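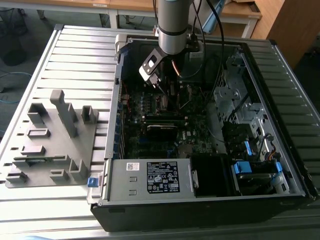

侧板拆下后的台式机,里面是深绿色的主板

第一次看现场伴奏的默片,有几个问题想请教

Siwan Llewellyn 发表于2021年5月26日

大家好。中文是我的第三种语言,如果有的句子写得不自然,请原谅。

上个周末我去Foltent电影院看了《Fodivthorpe》,是一部默片,故事发生在1900年的一个渔港。我以前从来没有在电影院里看过默片,只在电脑上看过几个短的片段,看到一半就关掉了。这一次是朋友多买了一张票,我才去的。放映厅有200个座位,差不多坐满了,我觉得很意外。银幕的左边放着一架钢琴,弹琴的人从头到尾没有休息。

先说感想:我非常喜欢。女主角在码头上等船的那一段,很长时间没有字幕卡,钢琴也只剩下几个很轻的音,我旁边的先生一直在擦眼睛。散场以后我走路回家,没有坐公共汽车,因为想多想一想这部电影。

但是有几件事我不明白。

第一,有的地方人走路特别快,像在跑一样,连葬礼那一场也是这样,后面有人笑了。可是另外一些场面的速度又很正常。这是电影本来的样子,还是放映的时候出了问题?

第二,十月份Foltent还要再放一次,节目单上写的是“录音配乐版”,票价便宜一些。我想带我的外甥女去,她上小学,认字还不太快。录音的配乐和现场的钢琴差别大不大?值得再看一遍吗?

第三,应该坐在哪里?我这次坐在第二排的最左边,离钢琴很近,有时候琴声太响,而且我总是忍不住看弹琴的人的手,结果漏掉了字幕卡。

我在网上也找过,可是大部分文章讲的是电影史,没有讲一个普通观众应该怎么看。先谢谢各位。

Bendik Tveit

你好Siwan,我来回答速度的问题,别的我懂得少一点。

默片时代的摄影机很多是用手摇的,摄影师摇得快还是慢,每个人不一样,同一个摄影师在不同的日子也不一样。拍的时候摇得慢,后来用比较快的固定速度放,人的动作就变快了。所以你看到的“有的地方快,有的地方正常”,很可能是因为各个场面拍摄的速度本来就不同,而放映的时候从头到尾只用了一种速度。

修复得比较仔细的版本会一段一段地调整。修复得比较简单的版本只选一个中间的速度,于是打闹的戏看起来很合适,葬礼就变得可笑了。这对演员很不公平。我小时候一直以为从前的人都是那样走路的。
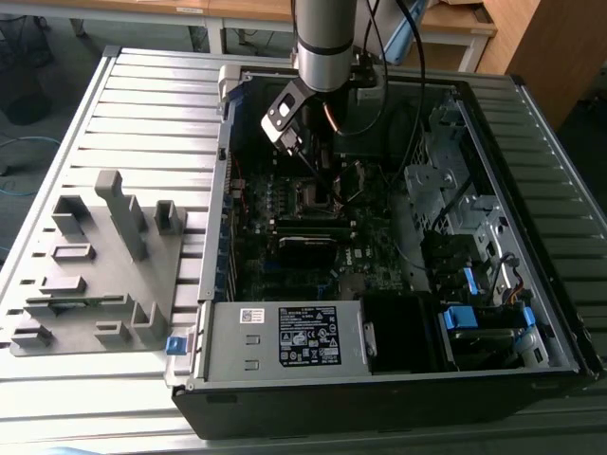

机箱内部,散热片上有DELL标志

《Fodivthorpe》我知道有两个版本。一个是旧的拷贝,另一个是Fogh出的修复版,比旧的多4分钟。多出来的部分主要是开头:父亲教女儿补渔网,还有一个邻居来借灯油。如果你看到的电影是从暴风雨直接开始的,那就是旧的拷贝。我建议你给电影院写一封邮件,问十月放的是哪一个。他们的节目单常常不写这个,我觉得这一点应该改进。

还有一点,也有导演故意要快的效果,特别是在喜剧里面。所以也不能说“快”就一定是错误。葬礼那一场,我想没有导演会要观众笑。

关于录音配乐,我个人没有很强的意见。我在家里看的时候常常把声音关掉,我太太说这样很奇怪。

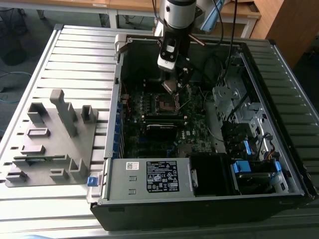 Ásdís Hafstein:声音关掉这一点我不能同意。默片在当年几乎都是有音乐的,小一点的地方有一架钢琴,大的电影院有一个小乐队。把声音全部关掉,观众听见的就是冰箱和邻居,这离导演想要的东西更远了。

我把Siwan的第二个和第三个问题一起回答。

现场伴奏最好的地方,是弹琴的人能听见观众。大家笑了,他可以等一等;大家安静了,他可以弹得更轻,甚至停下来。你说的码头那一段,我在Greltden看过同一部电影,伴奏的人在那里完全没有弹,整个放映厅只有椅子的声音。录音做不到这件事,它在每一个城市、对每一种观众都是一样的。

可是录音也有好处。配乐通常是为这部电影专门写的,乐器比较多,每个人物有自己的旋律。对孩子来说,这样反而容易明白:听见那个低的旋律,就知道船主要来了。而且录音的音量是平均的,不会像你坐在钢琴旁边那样吓一跳。

至于孩子认字的问题,请你提前一天把故事给她讲一遍,连结局也讲。很多人怕说出结局,但是孩子知道了故事以后,就不必急着读每一张字幕卡,可以看人的脸。在放映的时候,你可以小声念最重要的几张。默片的观众一般不太生气,从前的电影院里本来就有人大声念出来。当然最好选下午的场次。晚上19点的那一场,观众比较严肃,孩子也容易困。

座位:中间偏后,靠过道。第二排太近了,字幕卡上的字很大,你的眼睛要从左走到右,等读完,卡片已经没有了。如果有现场钢琴,就坐在钢琴的另外一边,这样你可以看见弹琴的人,但是不会只看他。

值不值得看第二遍?我看了三遍。第一遍看故事,第二遍我才发现那个弟弟在所有的吃饭场面里都不坐下。到现在我也不知道为什么,如果有人知道,请告诉我。

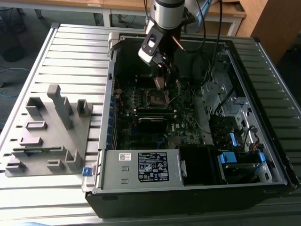

主板中部,CPU插座是空的

Heiðrún Skov

我的回答很短。带孩子去可以的,我的儿子看的时候只喜欢那条狗,别的都忘记了,但是他没有吵。

票最好在网上提前买,窗口排队很慢。放映厅里比较冷,请带一件外套。

关于速度,我不懂技术,但是我觉得快一点也很好看,太慢的话我会睡着。

弟弟不坐下,会不会是因为家里的椅子不够?他们家很穷。

Siwan Llewellyn

谢谢三位。Bendik,我看的那一次是从暴风雨开始的,没有补渔网,也没有借灯油的邻居,所以应该是旧的拷贝。我今天上午已经给Foltent写了邮件,问十月的版本,收到回信以后会在这里补充。

Ásdís,提前讲结局的办法我会试试看。只是结局有一点伤心,我要先想好怎么讲。座位我会选靠过道的。

Heiðrún,那条狗我竟然没有注意到!是在哪一段出现的?

Heiðrún Skov

在鱼市场那一段,右边,跟着卖鱼的女人走。后来在教堂外面又有一次。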